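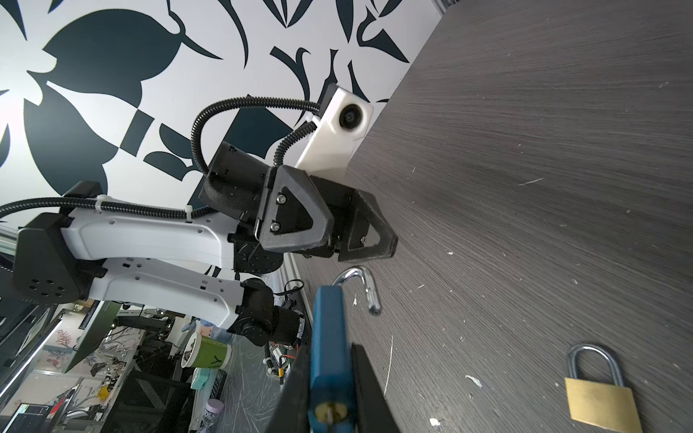 Diocese of Saren

By Maeve Keogh
February 11, 2023

Print | E-mail this article

The Diocese of Saren is a Latin-rite Catholic diocese with its seat in the river town of Saren. It has 46 parishes, divided into two deaneries, Zomside in the north and Agyeman in the south. The bishop's church is the Cathedral of St. Brendan.

The territory was first served by traveling priests from Zivcombe, who said Mass in farmhouses and, later, in a rented grain hall. When the diocese was set up, most of its parishes were still missions without a resident pastor. The grain hall was used for worship until the cathedral opened. The present cathedral is brick with a slate roof and seats 600.

The bishop is assisted by a vicar general and a college of consultors. Day-to-day business is handled by the chancery, which also keeps the sacramental registers of closed parishes. Older registers — mostly baptisms and burials — are in Latin. Danica Ivanov compiled the printed index to them.

The diocese runs two high schools and a retreat house near Zomside. Parish elementary schools are managed locally under a common curriculum.

A Marian procession is held each May from the old mission cemetery to the cathedral. Priests of the diocese gather for the Chrism Mass during Holy Week.

Related articles
Deanery of Zomside
Catholic missions of Zivcombe
Chrism Mass
Vicar general
Parish registers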